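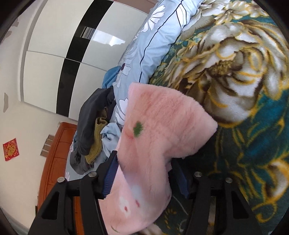

Spent most of this week on the grasp labeler, and it finally does what I wanted back in April. Notes mostly for myself, but a couple of people asked how the cloth side of Flotelden was going.

The problem was the width signal. Our old labeler read the jaw opening, waited for it to stop changing, and called that moment the grasp. For a mug or a box that works fine. The jaws close, they hit something hard, the number goes flat. Plush doesn't do that. It squeezes down for a long time, and the width keeps creeping after the person holding the gripper would say they already have it. Then if the fold is thick you get a plateau early, a second small drop, and another plateau. The old code picked whichever plateau came first, and the policy learned to start lifting before it was holding anything.

I went through 103 episodes by hand and marked the frame where I thought the grasp was good. That took longer than the code did. Patterned bedding is annoying to look at for hours, especially when the thing in the jaws has flowers on it and so does everything behind it. The segmentation model has the same complaint. On a floral blanket it likes to grow the mask out of the held piece and into the nearest big blossom. Pink on dark green is one of the easier cases, and it still leaks at the bottom of the fold in some frames.

The new version uses two things together. One is the slope of the width over a window of 48 samples, with a much looser threshold than before. The other is whether the patch of pixels between the pads moves with the pads. If the cloth is held, that patch stays nearly still in the camera view while the background slides. I track points inside the jaws and points outside, and compare. No mask needed, so the flower problem mostly goes away.

It breaks when the hand stops moving -- nothing slides, so there is nothing to compare. For those stretches I carry the last confident label forward and flag it.

I ran it over the full set of 3000 episodes overnight. 2580 came out with a clean grasp label and no flag. The rest go into a review queue in Luvetti, which now has a key for nudging the label one frame either way. I should have added that key a year ago.

Still to do: release detection. Plush sometimes hangs on the ribbed pads for a bit after the jaws open, and the labeler calls the release too soon. I have one idea for it -- same point tracking, run backward from the end of the episode -- and I'll try it on the small set first.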